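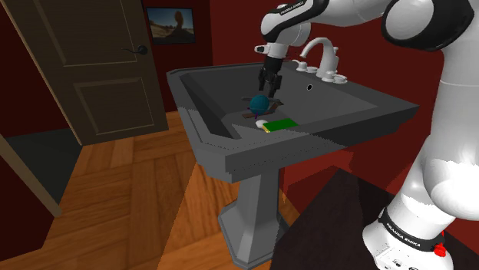 Edge quality affects how viewers rate the lightness of a matte surface, and the effect is strongest when the surface is dark. Participants in the first block gave 2,217 usable ratings on a scale from 1 to 100. Ratings for dark surfaces spread more widely than those for light ones, and the spread grew when the outline was broken. Bouchard and Nordin reported a similar pattern for printed patches, although their patches carried no depth cues. A rendered surface adds a second problem, in that a flaw at the boundary can be read as texture. The jagged front lip of the dark gray sink in Figure 1a is a flaw of this type: the inner surfaces of the basin are a uniform charcoal gray, and the irregularity is confined to a line. Ratings of such areas were therefore taken at least 8 pixels inside the boundary.

3.2 Curved surfaces

Flat patches were matched with the Tostine chart under fixed room lighting. Curved surfaces could not be matched in this way, as no single chip agrees with a surface whose luminance changes across its width. Tremblay proposed taking the brightest point as the anchor. Shboul argued for the mean over the visible area, and we follow Shboul in the main analysis.

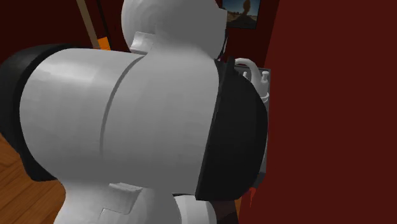
The mean has a known weakness where the region to be averaged is not clearly bounded. Two raters who draw the region differently will obtain different means from the same image, and the error does not cancel over repeated trials. Seams and dark borders should be left out before averaging. In Figure 1b the white cylindrical segment has soft grey shading along its curves and a thin seam line through its center, with black parts at both ends; a region that crosses onto either end lowers the mean sharply, while the seam changes it very little. Regions were drawn by one rater (Lachance) and redrawn by the same rater in March. The 315 pairs that differed by more than the preset limit were removed before fitting.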